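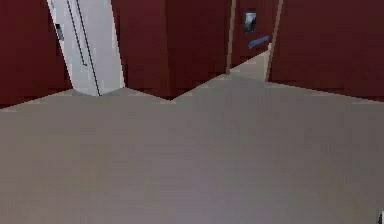
Stills: Brahim Hamdy / Stekance simulator

From: Hajar Shehata
To: stekance-users
Subject: Re: [stekance-users] Planner release candidate, please test

On Thursday Fletcher Tapsell wrote:

> The new planner is on the test branch. I ran it over the Narkholm
> set, 1661 episodes, and success is up by 13 points on the old
> search. Most of the gain is in the "find it, then fetch it"
> tasks. Unless anyone objects I'd like to make it the default
> in April. Config changes are in the usual file. Brahim has
> put up stills from the red-walled flat for anyone who wants
> to follow along.
>
> Fletcher

Fletcher,

I do object, a bit. Thirteen points is a lot, and I'd like to know where they come from before we hand this to people who will take the default and never look at it again.

First, the door. The old planner treated any door panel as a wall unless the map said otherwise. The new one reads door state from the simulator's own scene graph. I found the call in the cost function, second branch, and there's no flag to turn it off. A robot going about a real flat doesn't get told which doors are open. It gets a pale slab at an odd angle with a couple of dark lines down it, and has to make up its mind. If the planner is being fed the answer, then some of your 13 points belong to the simulator.

Could you rerun with door state taken from the camera only? I'm not asking for the full set. The first 1000 episodes would do me.

Second, the object list. I went through the labels that come out of perception at long range, and they are far too sure of themselves.
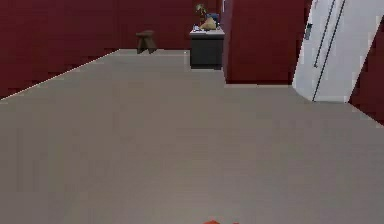
From across the room a tan lump on a cabinet could be a bag or a sack or something else again, and I wouldn't put money on the blue thing next to it either. Yet the label comes back with a single class and a score close to one, and the planner commits to it. When I held the score down by hand, the robot did what I'd want, which was to drive closer and look again. When I left it alone it went off to plan a grasp on something it hadn't properly seen. Divina raised the same point when we were testing at Futstead and was told the scores would be "calibrated later". Has that happened? I can't find it in the change log.

Third, and this is more of a grumble, the success check. As far as I can read it, an episode counts as done when the gripper is within reach of the target and the target id matches. Nothing asks whether there was a sensible way to pick the thing up. I'd call that "found", and I'd want it in a separate column from "fetched".

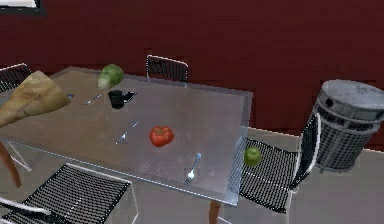

3 min read

Take the dining table. The top is glass, you can see the floor and the table legs through it, and the depth we simulate for it is perfect. Every depth camera I have used makes a mess of glass. So the knives, the spoon and the phone all sit on a clean flat plane that the planner gets for free. Then there's the green apple, on the seat of a chair right by the corner of the table. Ask for "the apple on the table" and the new language front end accepts it, as its test for "on" only compares positions seen from above, with a generous margin. The old parser at least refused. I know which of the two I'd sooner debug.

Iman has a noisy depth model left over from the Benmoussa work. It's slow and the code is ugly, but it does punch holes in glass. I'd like to see the table tasks with that switched on.

So, before it becomes the default:

- a flag for door state, off unless asked for
- the long-range scores either calibrated or capped
- found and fetched reported apart
- one run with Iman's depth model

If the gain holds up after that, I'll happily withdraw all of this and write the release note myself. My guess is we keep 9 of the 13, perhaps fewer. The search itself does look quicker and I've no complaint about that part, though the log output is now so chatty that I had to send it to a separate disk. Can we have the old verbosity levels back?

Also the link to the config file in the wiki is dead.

Hajar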